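3.2 Collection of Two-Arm Demonstrations

The demonstrations used in this study were gathered by teleoperation on a fixed two-arm station. Each operator controlled both arms at the same time, and the station recorded joint positions, gripper opening, and color video at a shared clock rate. No scripted motions were used in any part of the training set. The recording software, Skano, was written for the project and stores each attempt as a separate episode, beginning when the operator presses a foot pedal and ending when the pedal is pressed a second time.

Four operators took part. Three had prior experience with the station from the single-arm work described in Section 2, and the fourth was trained over two weeks in September. Training followed a written protocol prepared by Gareth Tunstall, which required each operator to complete a set of practice episodes before any of their attempts could enter the data. Practice episodes were stored in a separate directory and were not used for training or evaluation.

The task family, which we refer to as Pello, concerns the handling of small hinged cases. This class of object was selected for three properties that make it difficult for current policies. The cases are small in relation to the gripper fingers, so that a minor error in approach leads to a missed grasp. Their surfaces are smooth and reflect light, which reduces the reliability of depth estimates. Their shape also changes when the lid is opened, and a policy that has only seen closed cases tends to choose poor contact points on open ones. Episodes were therefore collected with lids in both states, and the state at the start of each episode was entered in the log by the operator.

Within the family, the passing of an object between grippers received the most attention. Figure 3 shows the two grippers close together over the table, with an open case held by the left one. This phase accounts for only a small part of the length of an episode, yet it was the source of most failed attempts in our pilot work. Both grippers must occupy nearly the same space, and each blocks the view of the other from at least one camera.

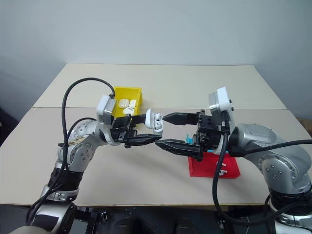
Figure 3. The two-arm station during the handover phase. The left gripper holds an open earbud charging case; the right gripper's fingers extend toward it. A yellow bin stands behind the left gripper, and a red tray lies on the front board.

Operators were instructed to hold the giving arm still during the pass and to make all fine corrections with the receiving arm. The pilot data had shown wide variation on this point. Some operators moved both arms toward each other until contact was made, and policies trained on the mixed data often failed to settle on either approach. Fixing the roles of the two arms reduced the variation without limiting the positions at which the pass could take place. Operators were asked to vary the height and location of the pass from one episode to the next, and the software displayed a simple map of recent pass locations to help them do so.

A total of 1,346 episodes were recorded. Of these, 257 were removed during review. The most common grounds for removal were a dropped case, a pause of more than five seconds caused by the operator, and loss of video from one of the cameras. Review was carried out by a person other than the operator who had recorded the episode. Episodes in which the first grasp failed but the operator recovered were kept and marked with a separate label, as earlier results suggested that examples of recovery are of value to the learned policy.

The accepted episodes were then divided by phase. Labels for reach, grasp, pass, and release were first assigned by Flollow, an automatic tool that detects changes in gripper opening and arm speed. Two annotators checked the result against the video. To measure agreement, both annotators labeled the same 300 episodes without access to each other's work, and differences in the start or end of a phase were settled in joint sessions held each Monday. The start of the pass was the boundary most often disputed. We define it as the first moment at which the receiving gripper begins to close, and all earlier motion of the receiving arm is counted as reach.

Lighting and table layout were kept fixed within a recording session but changed between sessions. The effect of these changes on the trained policy is examined in Section 4.3.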